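Walk-round checklist, upstairs flat at Prumitmont
Checked Mar 9, 2018, my comments under each item

1. Smoke alarm, landing
OK. Pressed the button and nearly fell off the step stool, it's so loud! Please don't move it any closer to the kitchen door, we tried that in December and every slice of toast set it off.

2. Smoke alarm, bedroom
OK, but the battery cover is stiff. Push it in and then slide it to the left.

3. Stairs and handrail
Needs doing. The second bracket from the bottom is loose again (same one as last time). I've tightened it by hand and it'll want a longer screw. Carpet is fine all the way up.

4. Electric meter and fuse box
OK. Reading 2,072, and the last one in my book was 1,608. Test button on the trip switch works. Somebody has stored paint tins in the cupboard, so those have gone out to the shed.

5. Windows
Bedroom catch OK, bathroom catch OK, kitchen one sticks in damp weather. The Merton restrictor on the bedroom window opens to its stop and no further, and the key is back on its hook, up high where small hands can't get it.

6. Bedroom
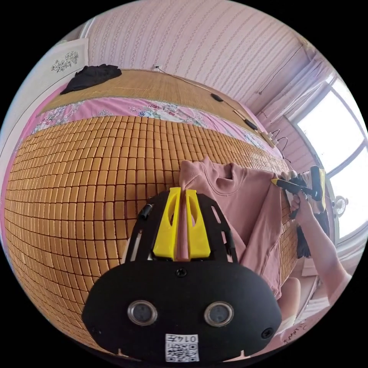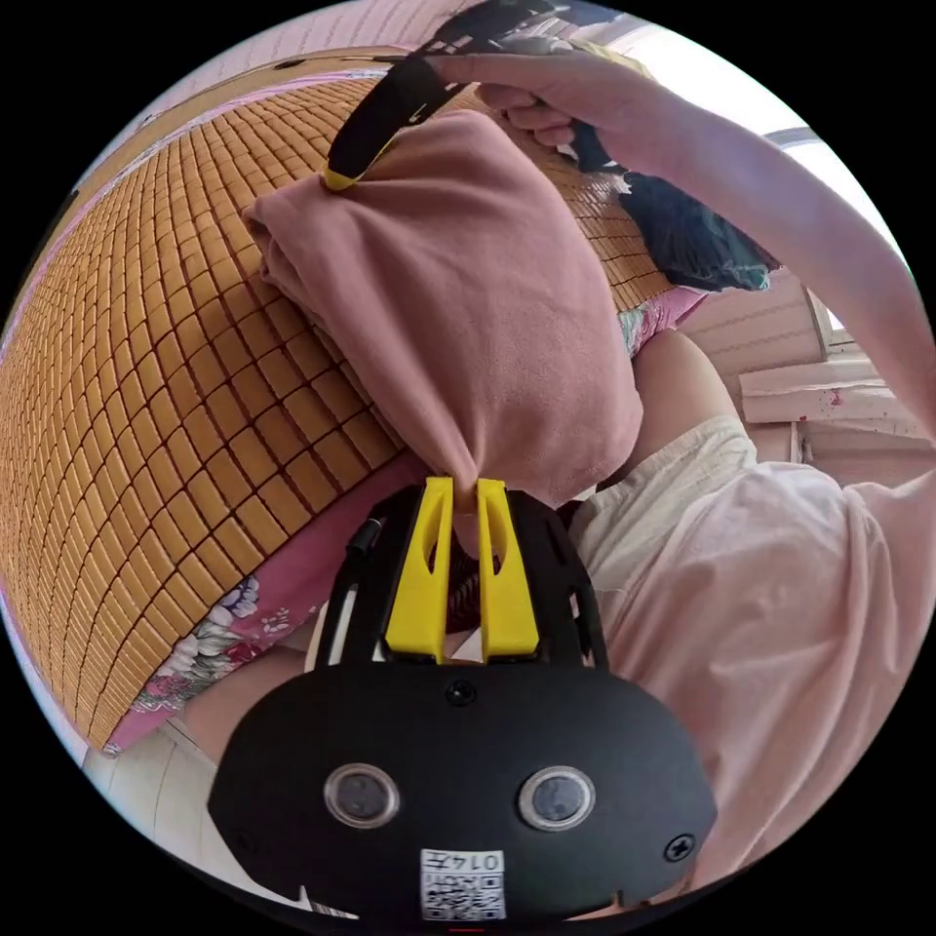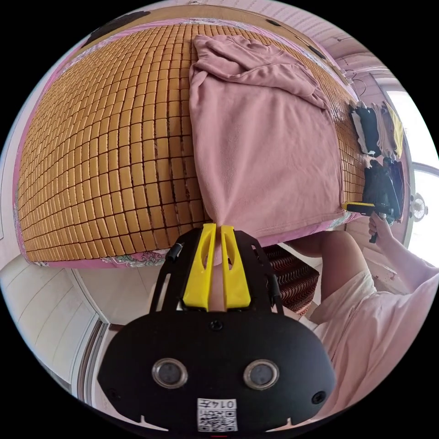
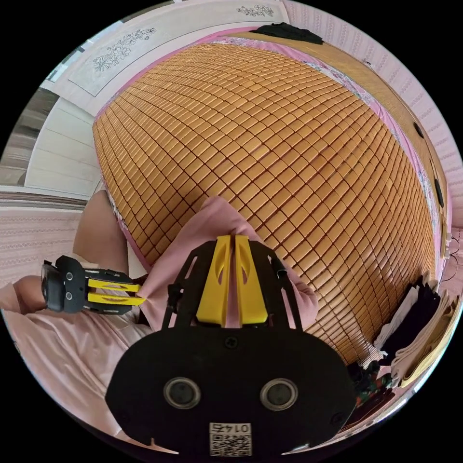 Heaters and bedding are what I fuss over most in a bedroom, so I took my time. The Stindska plug-in heater has a good flex and a sound plug, and it now lives on the far wall with a clear metre in front of it. Clothes are the thing to watch: a sweatshirt left out flat like the pink one in the third picture is no bother at all on a bed, but I don't want to find one drying over the heater, ever. A woven mat like the one it's lying on also wants a look along the edges before summer, as a split piece can give you a nasty splinter (run a folded cloth over it first and see if it snags, much kinder than finding out with your leg). No electric blanket under a mat either, please. Wardrobe is strapped to the wall, and the strap is tight.

7. Carbon monoxide alarm
OK, though it runs out at the end of the year. I've written the date on the side in pen.

8. Boiler
Not mine to open! The Ait Ali sticker on the front has the phone number for servicing, and the pressure looked normal to me. Leave the 200 mm gap at the side clear, mop included.

9. Fire blanket, kitchen
Needs doing. It's there, but it was hanging behind the aprons. Two hooks to move and then I'm happy.

10. Front door
OK. Opens from inside without a key, mat lies flat, light works.

To do: handrail screw, apron hooks, kitchen window when it dries out a bit.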